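Play Food on the Big Black Table
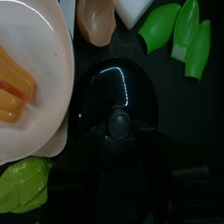
Words by the Whitlock Toy Table

Dinner is served, and it's plastic! We love a good play kitchen around here, and the food is where all the fun is. The cream plate is the piece we reach for first. It has a smooth raised rim and a nice soft shine, and on a table this dark it practically glows.

The full Whitlock play food bin holds 266 pieces at last count (that includes the odds and ends from the Bridport swap in June, which we're still sorting). We never put it all out at once. A plate and a handful of good shapes make a meal, and the rest can wait in the bin for second helpings.

A few favorites from this spread:

The wavy one. Orange-yellow, all rounded lobes, with a reddish-orange stripe running across the middle. Is it a folded slice? A stack of something? We've heard omelet, lasagna and "fancy cheese," and every one of those gets a yes from us.

The greens. Three of them, long and a little curved, with fine ridges molded right into the plastic. Run a thumbnail down one – so satisfying! They could be pods or they could be pepper pieces, and they go into every soup we make.

The white wedge. Bright, smooth and pointy at the corner. Cheese on some days, tofu on others.

The tan scoop. Light brown and hollowed out, a bit like a shell and a bit like a spoon. We haven't settled on a name for it, so send us your best guess.

One tip if you're setting up your own table: try a dark top. We used a pale one for years and the cream and white pieces just disappeared on it. On black, even the plainest little wedge gets its moment.

Next gallery: the Rodinberg tea set, all 38 pieces of it, teaspoons included – we can't wait to lay that one out!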